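It has been too hot to think in the afternoons, so I've been getting up early and doing my thinking then, with the back door open and the kettle on. What I've been thinking about, mostly, is water. I promised several of you I'd write up how the long walk to Destomwood went, and I've put it off since June, and here it is the 2nd August and I still haven't done it. So pour yourself something cold and settle in, because I do go on. 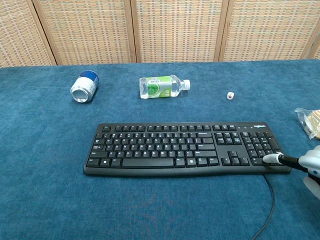
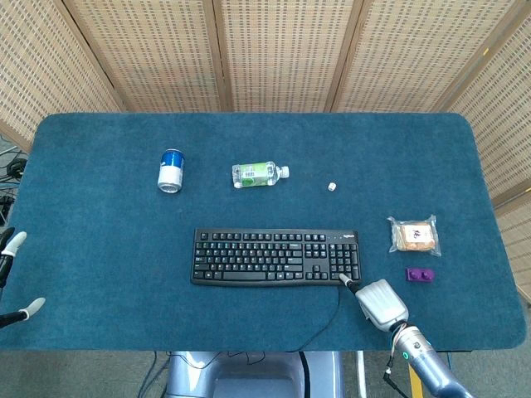

Teal cloth, woven divider, and a drink can in both.

Let me start with the walk itself, for those who don't know it. You leave Colton by the old mill road, go up past the reservoir, and follow the ridge until it drops you down through the trees into Destomwood, where there is a bakery and a bus home. My map has the high point at 3839 feet, which sounds like more than it feels, because you start fairly high already. I had wanted to do it for years. My knees and I had been negotiating over it for most of that time, and this spring the knees finally agreed to terms.

I trained for it, if you can call it training. I walked to the library the long way. I took the stairs at the dentist's. On weekends I'd drive out to Drumlow and go around the lake twice, and then sit in the car with my shoes off eating crackers and feeling very accomplished. What I didn't practice was drinking, and I'd like to spend most of this post on that, because it was very nearly the thing that sank me.

I have never been a good drinker of water. I grew up in a house where you had a glass of milk at supper and that was about it, and if you were thirsty at school there was a fountain that tasted of pennies. As a grown woman I've run mainly on tea. So when I packed for the ridge I put in one bottle, a regular one, thought "that's plenty," and then packed three kinds of sandwich, a rain jacket, a second rain jacket in case I didn't like the first, and a paperback. I never opened the paperback. I carried it all the way over the ridge like a baby.

The morning was lovely. There was mist sitting on the reservoir, and a heron standing in the shallows looking put out about something. I was so pleased with myself that I didn't take a drink until I was well up above the tree line, and by then the mist had burned off and it was warm. I found out later it had reached 94 in Colton that afternoon. It wasn't that hot on top, I'm sure, but there isn't a scrap of shade up there and the rocks give it all back to you from underneath.

By lunch the bottle was down to a swallow. I sat on a flat stone and looked at my three kinds of sandwich and couldn't face a single one. If you've ever tried to eat egg salad on dry bread with no spit in your mouth, you'll know. I had a headache starting behind one eye, and I was cross. I was cross at the heron, even, and he was miles back.

A couple came along the other way, younger than me, with those long flexible straws coming over their shoulders, and they must have seen something in my face. They stopped and asked if I was all right, and I said oh yes, fine, fine, just enjoying the view (my eyes were closed). They filled up my bottle from theirs anyway and gave me a little packet of something orange to shake into it. I don't usually care for that stuff. I could have drunk a bathtub of it. They wouldn't take a sandwich in return, and having been inside my backpack all morning, the sandwiches weren't much of an offer. I never did get their names, but if you two read this, thank you, thank you, thank you!

I sat another half hour and then went on, slowly, with a wet bandanna around my neck, and from there it was mostly downhill. I made the bakery with ten minutes to spare before they closed. I had two glasses of tap water standing up at the counter, then a third one sitting down, then a cinnamon roll. The girl never said a word about it, just kept the pitcher near. I slept the whole way home on the bus and woke up at the wrong stop.

So that's the story, and here's what I've changed since.

First, I drink before I leave the house. A big glass, a full one, while the toast is going. I used to hold off so I wouldn't need to go behind a bush, and I've made my peace with the bush.

Second, I carry two bottles now and a third in the car for when I get back. I froze one of them once, all the way up to the top, and it split down the side and leaked over everything in the trunk. Now I only fill it partway before it goes in the freezer and top it up in the morning, and it stays cold until lunch.

Third, I sip on a schedule. I tried setting an alarm on my phone but it scared the birds (and me), so I use landmarks instead. Every gate, every bench, every time I stop to fuss with my socks. I stop to fuss with my socks a lot, so that works out well.

I've also gotten more honest about what counts. Soda I enjoy, but a can of it halfway up a hill leaves me thirstier than before and then I've got a sticky can to carry out. I save it for afterward. Tea in a thermos is for my spirits and I don't count it toward anything. And a peach is worth its weight, though you will wear some of it.

The new backpack has helped too. I got it at Ibrahim's, the outdoor shop across from the Drumlow post office, where they let you walk around with sandbags in it to see how it sits. I did a good many laps of the tent section. It has a pocket on each side that I can reach without taking the whole thing off and sitting down in the dirt. I wish I'd known how much difference that would make. Half the reason I didn't drink on the ridge was that the bottle was at the bottom under both rain jackets and I couldn't be bothered to dig.

We've had a good many of you writing in about walks of your own, which tickles me. My last post, the one on blister tape, got 367 visits, and I don't think I have that many relatives, so some of you must be strangers. Welcome! I'm sorry about the blister photographs.

I'm going back to do the ridge again once the weather turns. I'd like to see it with a clear head and eat my lunch on that same flat stone. There's supposed to be a spring just below it, on the Destomwood side, that I walked straight past in my misery. If anybody knows whether it runs in the fall, leave me a note. And if it's only a rumor, tell me that too, and I'll pack the third bottle.

© Tea and Long Ways Round | Contact | Back to top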